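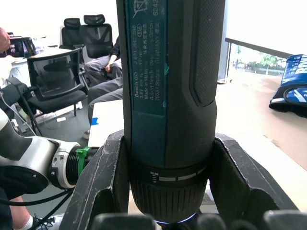
Bosch GO screwdriver held in the gripper, LED ring on. Left arm with green clip behind.

Minutes of the cell maintenance meeting, two-arm table, Narbridge

Present: Gerardo Sison (chair), Ieuan Harries, Hywel Bellis, Armindo Garcia (minutes)
Apologies: Cledwyn Lewis, who is in Hollarness until the end of the month
Start: 9:30

1. Minutes of the January meeting
Accepted with one correction. The spare cable was ordered by Hywel and not by Ieuan.

2. Gripper fingers, right arm
Ieuan reported that the fingers have now made 1,525 grips after the last change. There are light scratches and the edges are worn along the rim. He measured both fingers and they are still inside the limit we agreed with Kiani. Hywel asked if the scratches can mark the parts. Ieuan answered that he did not find marks on the last parts, but he checked only the ones with a smooth surface.
It was discussed whether to change the fingers now or to wait. Gerardo prefers to wait until the new pair from Kiani is in the house, so that we do not stand without a spare. Agreed.
Action: Ieuan to measure the fingers again every second week and write the values in the cell book. Armindo to ask Kiani for the delivery date.

3. Holding of the screwdriver
The tool must sit between the fingers just above the collar. If it is held lower, the finger can press on the chuck. If it is held higher, the tool can turn when there is load on the bit. Hywel wrote the new grip height into the program and kept the old value as a comment.
Ieuan asked that the gripping force stays as it is. He does not want to increase it only for the screwdriver, and the meeting agreed to this. The charging of the tool goes into the morning list, before the arms are switched on.
Action: Hywel to print the grip height and put it beside the laptop.

4. Cables

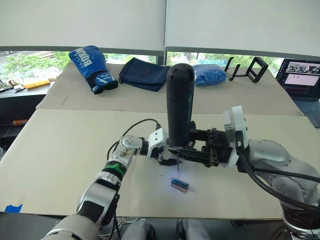 Table with both arms. Pin head on the left arm, black bottle in the parallel gripper of the right arm.

The cable of the left arm makes a high bend over the forearm. Hywel is of the opinion that the bend is too free, and it may catch the other arm when both heads come to the middle of the table. Ieuan thinks the length is right for the full turn of the wrist and that only one more fixing point is missing. They will try it together at slow speed, with one person at the stop button.
The cable on the outside of the right arm was also discussed. No change is planned.
Action: Ieuan and Hywel, before the next run of both arms.

5. Pin on the left arm
Armindo did the check of the pin position with the method from Prinditz. Of 233 touches, 23 were outside the tolerance, all of them to the same side. He believes that the pin is straight and that the offset in the program is wrong. Gerardo asked for a second check with a new pin before anyone changes the offset, and this was accepted.
Action: Armindo. Result to be sent to all by e-mail.

6. Distance between the two heads
When the right arm holds a tall part, the two heads come very near to each other. The present rule is that the left arm waits until the right arm has stopped. Hywel would like to make this rule a condition in the program, because today it depends on the operator. Cledwyn wrote before the meeting that he supports this. Agreed.
Action: Hywel to prepare the change, Cledwyn to review it.

7. Table covering
The cardboard stays for now. The front board must be taped again at the corners after each cleaning, and the positions checked afterwards.

8. Costs
The offer for the new fingers and the fixing parts is 1,186 without tax. Gerardo will sign it.

9. Other business
Ieuan asked again for a second key to the tool cabinet. Gerardo will look for it.

End: 10:40. Next meeting will be set when Cledwyn is back.

Minutes written by A. Garcia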